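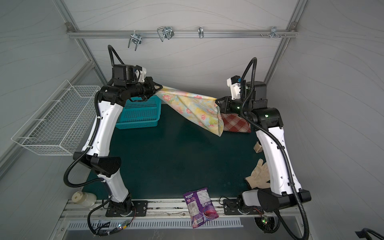
One corner in each gripper: the Kornanik with the floral cloth.

Can a machine fold my laundry yet? I've been asking that since the first video I ever saw of a robot holding up a towel, and after a month with the Kornanik two-arm station I can finally give you an answer with some mileage on it. Sort of. Some of the laundry, slowly, if I've set things up nicely for it and stay within earshot.

So that's the short version. The long version has a lot more table in it.

The Kornanik rents for $1485 a month, and by the time delivery out to Cokum was added I'd paid $1582. You can buy one too, but the sales page makes you fill in a form to get a price and I've learned what that means. For that money you get two arms bolted along the front of a work surface, with walls on the sides and back, cameras on the wrists, and a year's worth of access to Ellis, the software that tells the whole thing what to do. (Why a year of software with a month of hardware? I asked. They said it was the standard bundle. Fine.)

It came on a pallet in two crates, the heavier one almost 100 pounds, and I want to be clear that this isn't a countertop appliance. Forget your kitchen. Mine went in the back half of the workshop where I do alterations and slipcovers, and I had to give up my second cutting table to fit it in. My friend Ans Van Loon helped me put it together and we were at it from nine in the morning until well past supper. The instructions are good on the bolts and awful on the cables. There's one page that just says "route conduits to avoid pinch" with a drawing of an arm and no conduit in it. We routed them, we ran the homing routine, the left arm pinched its own cable, and we routed them again.

Once it's up, though, wow. The first time both arms lift off the table together, you stop talking. I've used industrial sergers and steam presses for most of my working life, so I'm not easily impressed by something that plugs in, and I stood there with my coffee like a kid at an aquarium!

Then I gave it a cloth and watched it try to work out where the corners were.

Corners are the whole game with fabric, it seems. A person picks up a napkin and just has the corners, your fingers run along the hem and there they are. The Kornanik has to look for them. It looks from above, it looks from the wrists, it moves in and closes the gripper on what it has decided is a corner, and a fair amount of the time that's a fold pretending to be a corner. When it's right, you get a nice stretch between the two arms and the next part goes pretty smoothly. When it's wrong you get a twisted sort of hammock, and the arms pull on it for a bit, and Ellis either puts it back down to try again or pops up a message asking for help.

I got fond of those messages. "Grasp uncertain." Same, buddy.

Thin floppy stuff was the hardest. I had a flowery cotton that I use for lining, light as anything, and it drooped and slid and turned over on itself in ways I don't think the people who made the training material ever met. Heavier cloth was far better. Anything with a bit of body stays where it's put, and that gives the arms time to think. Patterned cloth did better than plain for me, too. I don't know if that's a real thing or just my lighting, and the support line wouldn't commit either way.

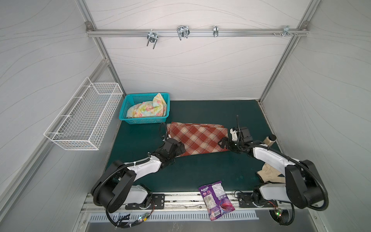 Squaring up is the part it does best. Give it something that's already folded in half or quarters and ask it to tidy the edges, and you'll get a decent result more often than you won't. One gripper presses down to hold things still while the other pulls, and that's exactly what I do with the heel of my left hand when I'm folding a blanket on the table. Ans pointed it out before I saw it and now I can't stop noticing how much my left hand does.

What it doesn't have is any feel for enough. I tug a blanket edge and my hand knows when it's flat. The Kornanik tugs the distance it planned to tug. If the cloth was a bit bunched to start with, it leaves a ripple and moves on, perfectly content. And if the cloth was closer than it figured, it drags the whole fold out of square and you're back where you started, minus a few minutes.

Speed, since everybody asks. It's slow. I never put a stopwatch on it and I'm not going to pretend I did, but I could fold a blanket, put it on the shelf, answer the phone, and come back to find the arms still negotiating. There's a setting in Ellis called Pace that goes up to Brisk. Brisk is for people who enjoy picking things up off the floor. I left it on the middle setting after the second evening.

Now, does slow matter? At home I'd say less than you'd think. If it did the job start to finish while I slept, I wouldn't care if it took all night. My dishwasher takes ages and I've never once stood there being mad at it. The trouble is the start-to-finish part. Somebody has to bring the basket over. Somebody has to take the folded thing away, or at least move it over so the next one has room. And somebody has to be around for the "Grasp uncertain" moments, and those can come twice in one blanket or not at all for an hour. You can't sleep through that, and you can't really sew through it either. I tried. I put a zipper in backward.

In a shop it's a different sum. I took a morning to visit Kincaid, the linen service two towns over, where they've been trying out one of these at the end of their table-linen line. They've got people who can fold faster than I can talk, and the woman who showed me through was polite about the robot in the way you're polite about somebody's nephew. They feed it one kind of thing, one size, same color, all day. For that, she said, it earns its spot on the slow shift. For mixed bags they don't even turn it on.

That matches what I saw. Sameness is what it wants. My workshop is the opposite of sameness, and so is your house, and so is any basket of laundry with a toddler's sock in it.

Clutter is the other thing. The manual says to keep the work area clear of "non-task items" and my immediate reaction was that these people had never seen a table. A table attracts stuff! There's always a glove, or a snack, or some little bottle that has wandered over from another job. To its credit the Kornanik coped with a bit of mess along the sides. It went about its business on the cloth and didn't try to fold my lunch. But I did learn to keep the middle free, and you should as well. Put a second soft thing too close to the first and Ellis may decide they're one big garment, and then you're in for a show. 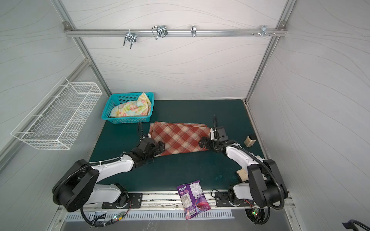 A few practical gripes while I'm at it.

The rail across the back is handy for hanging hooks and clips, and I'd have liked a proper set of attachments in the crate. What I got was a page in the catalog. The walls are a plus, they keep the arms' business separate from mine and they make the lighting more even. I'd still like them to come off faster for sweeping, as lint gets into everything. The slots in the front rail are a lint museum. I went after them with an old mascara brush.

The electronics down below the arms worried me a little at first, with the small boards and lights right there under the bases. Nothing went wrong with them in my month. I'd feel better with a cover over the lot, and if you've got cats I'd call that a must.

Noise is no problem at all. It hums and it clicks. You can have the radio on low.

Ellis is fine. It looks like software from a company that hired one good designer and then let him go. The main screen is lovely, and everything past it is gray boxes. Updates came through twice and the second one made the corner-finding noticeably better on thick cloth, so I'm willing to believe this machine will be smarter by next February than it is now. I'm less willing to pay rent while it studies.

Support was a nice surprise. I called with an error 452, and a real person answered and told me to wipe the wrist camera. I wiped the wrist camera. Error gone. He didn't even sound smug.

So who should get one? If you run a place that handles piles of the same flat item, and you've got a person nearby who can wander over when it gets stuck, a month's rental is a reasonable experiment and you'll find out a lot. If you teach this kind of thing, I imagine students would fight over it. If you're a household hoping to never fold a fitted sheet again, keep waiting. I didn't even get as far as a fitted sheet. I held one up in front of it on the last day and Ans told me not to be cruel.

Three stars out of five from me. Four for the build, four for the people on the phone, two for what it does to a basket of mixed laundry on an ordinary evening. The crates went back this morning and I've got my second cutting table where it belongs, already covered in stuff. I do miss the hum a bit.

If any of you have had one of these going on towels, let me know in the comments, especially the thick bath kind. I ran out of month before I got to them.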